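Friday, November 29, 2024

Open day notes, Ruddock house. Writing these up before I forget everything, so sorry for the order.

We had more than 100 people through, which for the day after Thanksgiving I was not expecting at all! I'd printed 27 handouts (ha). The Cusex folks came early and stayed for three rounds, and the Dustitz group turned up right as we were restarting the controller, so they got ten minutes of me talking about cable routing. They were very nice about it.

Same setup as the October dry run: arm by the round table in the kitchen, containers on the table, lid on the rectangular one. I kept speed at 20 percent the whole day. At the dry run we went faster and people stepped back every time it swung, and then they couldn't see what the fingers were doing. Slow is better for a crowd. They lean in, they start guessing where it'll go next, and kids especially get really loud about it.
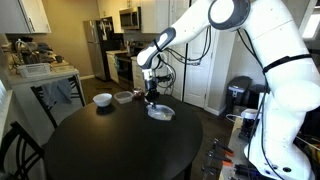 Fingers down in the clear container, kitchen table demo.

The clear container was the one everybody asked about. How does it know where the rim is if you can see through it? Good question, and I gave a slightly different answer each time, so let's agree on one before the next visit. My short version: it's working from a taught height plus whatever the depth data gives us, and the depth data on clear plastic is not great. The glossy black table top doesn't help either, with the ceiling light bouncing off it. I'd like to try a matte cloth under everything and see if the misses drop.

Other stuff people asked: can it do dishes (no), can it open the fridge (not from where it's mounted), how much does it cost (I sent them to the Drikov sheet).

To do:
- Tidy the cables at the wrist. They hang in loops and I kept watching them instead of talking.
- Move the hand tools off the bench by the base before visitors come in. Two kids went straight for the orange handles.
- Print 200 handouts next time.
- Ask Dustitz if they still want the follow-up session, and give them a proper run this time.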